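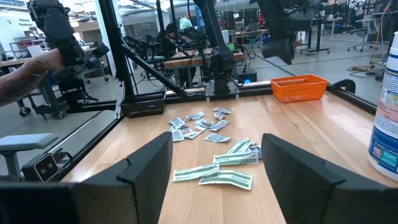
We use cookies to remember your reading settings and to count visits. Accept all | Manage choices

February
By M. Jalali, Trurus

4.2 What people do with small paper

I went into this part of the study thinking that paper money would be the easy material. We'd already done buttons, pen caps and those awful little foam letters, and I figured anything flat would stack itself. Well, no! Flat things are slow. A button can be pinched from nearly any side, but a slip of paper lying tight against a tabletop gives your fingers nothing to get under, and most of our sorters ended up doing the same thing my grandmother did with playing cards: slide it to the edge of the table and let it tip into the other hand.

The material was paper money cut into pieces, in two sizes. Figure 4 has both of them on a light wooden tabletop, with the small white slips (the ones with bluish printing) in a loose cluster toward the back and the bigger green-printed pieces, a lot like strips of dollar bills, closer to the front. The overlaps matter more than I expected when I wrote the protocol. If two slips cross at an angle, people see two slips. If they lie almost square on top of each other, people see one, and the second goes along for the ride to whichever basket the first was headed for. We started calling these riders, and the name stuck, so I'll use it here too.

Each session began with a heap dropped from a cup held at chest height. I tried spreading the pieces by hand at first and had to give it up, as I kept making neat rows without meaning to (I'm a tidy person and it leaks out). The cup gave us messier piles, with the odd slip skating off by itself, and those strays turned out to be everybody's favorite place to start. They're easy, they're separate, and you feel like you've begun.

The baskets stayed at the back of the table. One was black wire mesh and the other was orange plastic with a grid-patterned side, as in Figure 4. I didn't say which was for green and which was for white. I wanted to know whether people would agree with one another if left alone, and on this point I can report a strong leaning: the large green pieces went into the black basket in 5 of the 6 groups. When I asked why, I got a shrug, or "it looks like the serious one," which I loved and wrote down right away. The remaining group used the orange basket for everything and folded the green pieces in half first. I hadn't planned for folding. I've kept their data in the totals, but they sit apart in the timing plots and I'd ask readers not to lean on them.

Across all the sessions we handled 3320 pieces, and 670 of those ended up with the wrong size. That's a lot more than I'd have guessed from watching, when the work looked calm and careful. Going back through the baskets, nearly all the misplaced pieces were small slips found among large ones. Riders explain plenty of it. So does crumpling. A piece that has been squeezed into a little wad stops looking like money at all, and people either put it off until the end or treated it as trash and tucked it at the side of the heap. Nobody had been told there was a trash option. I should have decided beforehand how to score a wad left on the table, and I didn't, so for this paper it counts as unsorted and stays out of the error figure.

One more thing about the order of work, as it bears on the time estimates in 4.3. I had assumed people would clear the pieces nearest to them and move outward, the way you'd wipe a counter. Some did. More of them went for the large green pieces first wherever those happened to be lying, got the satisfaction of a visible dent in the pile, and only then settled down to the fiddly white ones. The second half of the job takes far longer per piece, and it's also where talking stopped. My notes for that stretch are mostly blank, apart from a remark about fingernails, and how the person who'd just cut theirs was having a miserable time of it.

We repeated the large-pieces-first sessions using the thicker card stock from Skinico, and those runs are reported separately in section 4.4, along with the fingernail question.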